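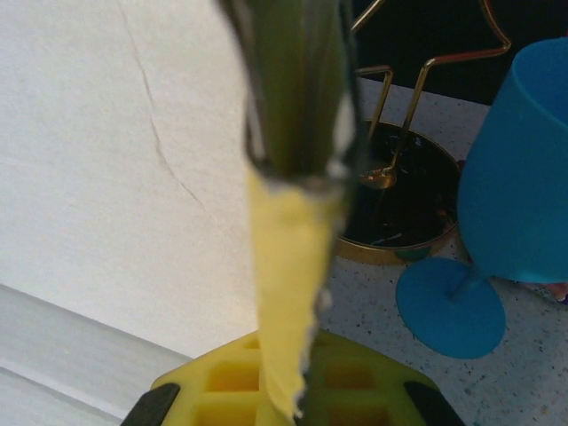 Can a robot arm take over kitchen and break room cleanup yet?

Posted in: Automation at Work and Home

Mitra Dehghan
I coordinate facilities for Workik, a shared office with 50 desks and one kitchen. Management has asked whether a tabletop robot arm could take on part of the daily cleanup: wiping the counter, putting cups and glasses away, and handling small kitchen items such as trays and dishcloths. We have received a proposal from Leler for a lease at 320 dollars a month. The proposal includes installation and remote support but does not commit to a list of tasks. Before I submit a recommendation in October, I would appreciate replies from members who have operated such equipment in a working kitchen or shop. Is it realistic to expect unattended operation at this stage?

Sutter Facilities Desk
Our department completed a trial of a comparable arm in a staff kitchen and a small packing room. Unattended operation was not achieved in either location.

Rigid items of a known shape gave the best results. Cups could be moved from a fixed spot to a shelf, provided that staff left them upright and in the marked area. Cloth was considerably harder. A dishcloth changes shape each time it is lifted, and the arm had to find a usable corner before it could do anything further. Folding one cloth took almost 2 minutes, and an employee remained nearby throughout. Wiping was acceptable on a clear, level counter. It was poor around the sink and behind appliances.

Tall, flat-sided items fall somewhere between the two. The grip must be wide enough to pass on both sides and must close evenly, or the item turns as it is lifted. We asked staff to keep such items a short distance from neighboring surfaces.

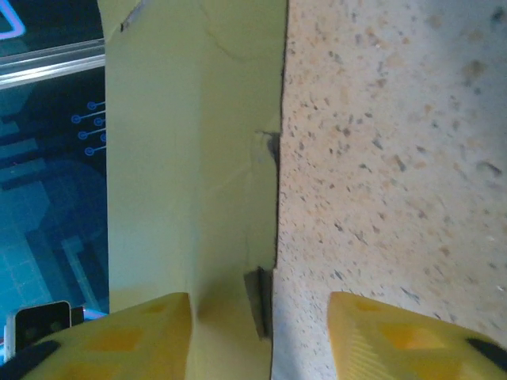
Yellow gripper fingers on either side of a tall, pale yellow-green piece, next to a speckled surface.

I would recommend that you request a written task list from the supplier, with the permitted starting position of each item, and that the lease be conditional on a supervised trial in your own kitchen. The hours your staff spend resetting items should be recorded as a cost. In our trial they were charged to general duties at first, and the early reports were therefore too favorable. Please also confirm who is responsible for breakage — our agreement did not mention glassware.

plernatix_user
Not ready. We looked at one through Plernatix for the shop floor and kept it for sorting parts only. For a kitchen, buy a better dishwasher.

Mitra Dehghan
Thank you both. I have asked Leler for the task list and for its terms on breakage. I will post the reply in this thread when it is received.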